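Search this site
Search
Go

The Drastby Kitchen Letter

Small ovens, short tempers, and the great toast question

I gave up my big oven in April. I didn't plan to. The bottom element went with a little pop while I was baking potatoes, the repair quote made me sit down, and I figured I'd get by with the toaster oven until I'd saved up. Well, it's 22 June 2025 and I still haven't called anyone to fix it. I'm not sure I'm going to!

So many of you wrote in after I mentioned this last time that I thought I'd better put everything I've learned in one place (and if you've already heard me go on about cookie sheets, feel free to skip to the soup news at the bottom).

First thing, the dial lies. Mine runs hot by 15 degrees, and my sister's runs cold by even more than that. Buy a cheap oven thermometer, hang it off the rack, and leave it there. I burned two trays of granola before I did this and I'm still a bit sore about it, those were good pecans.

Second, preheat it anyway. People tell me the whole point of a small oven is that you don't have to wait, and sure, for a slice of toast, fine. But biscuits want a hot oven when they go in, and mine needs a full 10 minutes to get there no matter what the booklet claims. I set the timer, wash up whatever's in the sink, and by then it's ready for me.

Third, and this is where I lose people, you have to turn things. The back of a small oven is so close to the food that anything with sugar in it will catch on one side. I turn the pan halfway through, every time, even for a couple of cookies. Ludmila Sokol, who taught me her poppy seed roll over the winter, thinks I'm fussing. Her roll came out dark at one end. We ate it anyway, with a lot of butter, and she hasn't brought it up again.
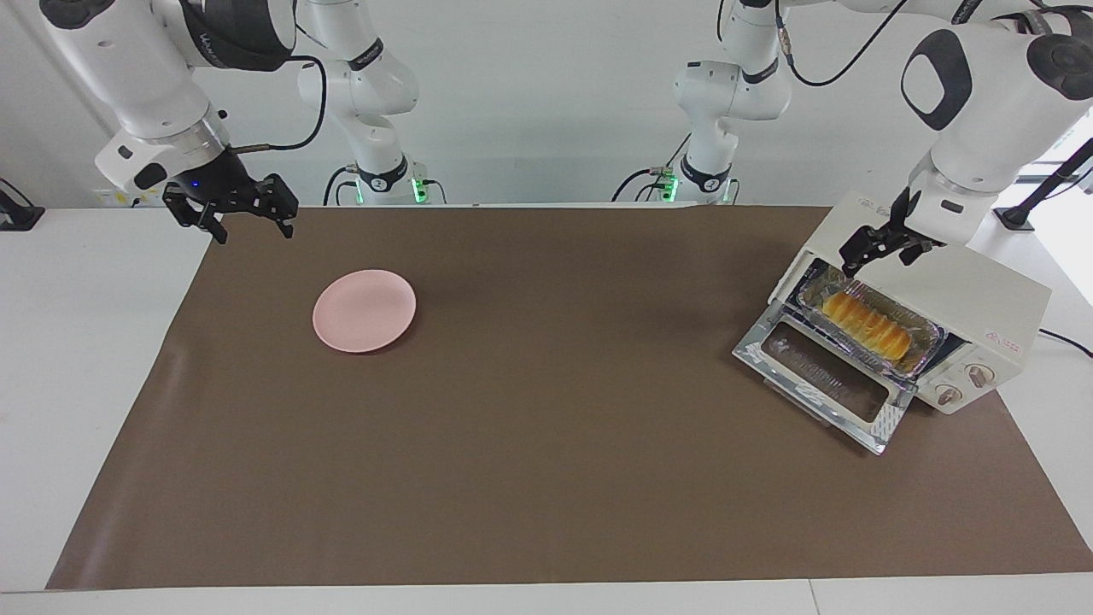

Toaster oven with the door down and a pink plate on the mat.

Now, about where you put the thing. I used to keep mine shoved right under the cabinets and the underside of the wood got so warm it smelled like a sauna. Pull it out. Give it space on every side and plenty above. Also think about the door! When it folds down it takes up a good bit of counter, and you want somewhere to set a plate that doesn't involve reaching across hot glass. I learned that one with my forearm.

What works really well, in my kitchen at least: baked potatoes, open sandwiches, roasted carrots, a small fruit crumble, half a batch of anything. Salmon is wonderful and the smell is gone by bedtime. What doesn't work: a whole chicken (don't, the skin touches the top and it smokes), tall bread, and anything you have to cover with foil that can flap around loose. I tried a flat rye loaf from the Rastness mill flour and it was dense but tasty. I'll try it again with more water.

I've been asked about money too. My power bill for the month was lower, but I also turned off the heat, so don't go quoting me. Ivan Hrytsenko says he's going to work it out properly with a plug meter and a notebook, and when he does I'll print his numbers and not a day sooner.

Soup news: the Murín supper has moved to the back room at the Cullodier hall, same time as always, bring your own bowl. There'll be beet soup and a cabbage one, and I'm making cheese toasts, in batches, which may take me all evening. If you have a rack that fits a small oven and you're not using it, I'd love to borrow it for the night. Put your name on it with tape so it finds its way home.

Next time I want to talk about freezing cookie dough in little balls so you can bake four at once and feel very clever. Send me your favorites, especially anything with oats.

Comments

PeggyInTheValley: Granola on the low rack, and stir it twice. I ruined mine too before I worked that out.

Tomasz: You can do a chicken if you cut the backbone out and press it flat. Takes under an hour in mine.

old_spoons: Which cabbage soup is it, the sour one? I'll come either way but I'd like to know.

R. Dell: I have a rack you can use. Will drop it off before the supper.

Contact us | Copyright 2025 The Drastby Kitchen Letter | Back to top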